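The Linen Closet Can Wait

Posted in Home, Grumbling

I have now read three decluttering books, and I would like those hours back. The latest came from my friend Yasaman Karimi, who swears by it and who has, I should say, a hall closet you could show to strangers. She pressed it on me in April with a sticky note on chapter four. Chapter four is on folding.

The claim in chapter four is that folding your household cloths the right way will save you time. The author gives a figure, too. She says a family wastes 2471 minutes a year looking for linens. I read that line several times. Where does a number like that come from? Did somebody stand in a hallway with a stopwatch while a man in a bathrobe hunted for a pillowcase? There is no footnote. There is a drawing of a leaf.

I did try it. I don't like to complain about things I haven't tried, though I have done it. I took everything out of the closet and put it on the bed, which is step one in all of these books, and which means that whatever happens next you can't go to sleep until you've finished. Then you make thirds, then thirds again, then you stand the thing up on its edge like a file folder. Dish towels will stand. Bath towels will stand if they lean on other bath towels. Fitted sheets won't do it, and the book spends a page and a half pretending they will. My mother rolled hers into a ball and sat on it, and she raised four of us.

It took me from lunch until a little past six. If I do that once a season, I've spent a good chunk of my rescued minutes on the rescue. The book doesn't do that subtraction.

Then there's the shopping. Every one of these systems begins by telling you that you own too much and ends by selling you something to put it in. This one recommends Skultier shelf dividers by name, in two widths. I went and looked. A set of 2 is $20, and my closet would need five sets, so the road to owning less runs through a hundred dollars' worth of dividers. Modden makes a cheaper one that reviewers say bows in the middle. Drukstead sells a canvas bin with a little window for a label, and I came close to buying that, because I'm weak about labels. What I used in the end was a shoebox lid. It has been holding up washcloths for weeks without any trouble.

Yasaman says I'm missing the point and that it's about how you feel when you open the door. Fine. I opened the door this morning and felt that I needed a towel. I got one. I can't tell you it was a better towel for having been on its edge.

I'll give the book this much: the chapter on getting rid of things is decent. I had tablecloths for a table we sold two houses ago. I had a whole stack of napkins from my aunt that I'd never once put on a table, since they need ironing and I don't iron. Those went to the church sale, and I haven't missed them. But I didn't need 900 words on thanking a napkin for its service. 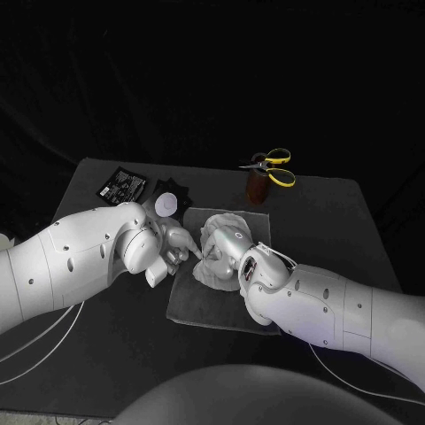

One white cloth, not yet in thirds.

The part that bothers me most is the before-and-after business. The "before" closets in these books never look like a real mess. It's always three nice sweaters tossed on a shelf by somebody who was paid to toss them. Real mess has a heating pad in it, and a bag of other bags, and one curtain. I'd trust the method a lot more if I saw it used on a closet with a vacuum cleaner hose in the way.

I'd also like to see the "after" six months on. I have asked around, and the people I know who did the big fold fall into two groups. Some were neat to begin with and are still neat. The rest of us have a front row that looks wonderful and a back row where things get shoved. My back row was in business again within ten days.

So the book goes back to Yasaman this week, sticky note and all. She has already offered me another one, by somebody called Araújo, who apparently does the same thing for kitchen drawers. I told her I'd think about it. My kitchen drawers have a potato masher in them that stops the top one from opening more than halfway, and I've been reaching in sideways for years. If Araújo has a chapter on that, I'll read it.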